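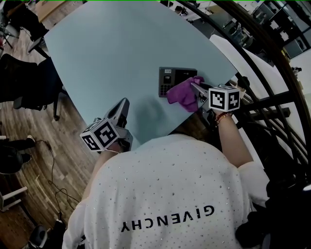
I have a confession that will get me kicked out of at least one group chat. I don't want to know where my favorite actors went to kindergarten. I don't want to know what they eat before a shoot, or which parent drove them to their first audition, or that they were "always putting on shows in the living room." Every kid puts on shows in the living room! I did it, my cousins did it, and we all ended up working in offices.

What set me off was a series called Levness, which I watched in June over a handful of late nights. It's a slow, gloomy thing about a family that runs a ferry, and the woman who plays the older sister is so good that I sat through the credits to get her name. Then I did what everybody does and looked her up. Big mistake. Within ten minutes I knew she'd started acting lessons at seven, that she hated them, that she once quit the business for 2 years to sell candles in Jistthorpe, and that she was supposedly feuding with a director over a parking spot. I went back to the next episode and she'd just vanished. The ferry sister was gone and in her place was a candle lady with parking issues.

I know people will say that's my problem, and sure, some of it is. I've got a nosy streak and a phone. But I do think we've gotten weird about this. An actor's whole job is to make you forget who they are for a couple of hours, and then we've built this giant machine to remind you, starting about four seconds after the credits roll (or during, if you're the kind of person who scrolls on the couch, and I am). 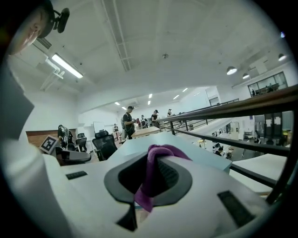
The fan pages are the part I go back and forth on. There's one on Bunditz, the message board I've been on way too long, where a thread about the Levness cast has 1,751 replies. I read a lot of them. Maybe a dozen are about the acting. The rest is shoes, old yearbook quotes, who liked whose vacation post. And the people there are lovely, they really are! They send each other birthday cards. I just wish somebody would talk about the scene in the kitchen where she peels an orange and doesn't say a word, and you know she's going to leave.

My mother saw movies at the Chaturvedi, the old single-screen place downtown, and she's 73 now and can describe performances from when she was a teenager down to the way somebody put on a hat. Ask her where any of those people were born and she'll give you a blank look. She got their names off the poster – sometimes she didn't even get that. She calls one of them "the tall one with the sad coat," and she has loved the tall one with the sad coat for over fifty years.

I'm not saying we should go back to studios making up life stories for everybody. That was worse, probably. And when an actor wants to talk about something hard that happened to them, I'm glad they can. I only mean the filler, the stuff that gets copied from one bio page to the next until every actor on earth has the same childhood with the towns swapped out.

So I'm trying something. For the second season of Levness I'm not looking anybody up until it's over, and I've muted the thread. My sister says I'll last two episodes. She also tried to tell me who the ferry sister is dating, and I had to leave the room with my fingers in my ears.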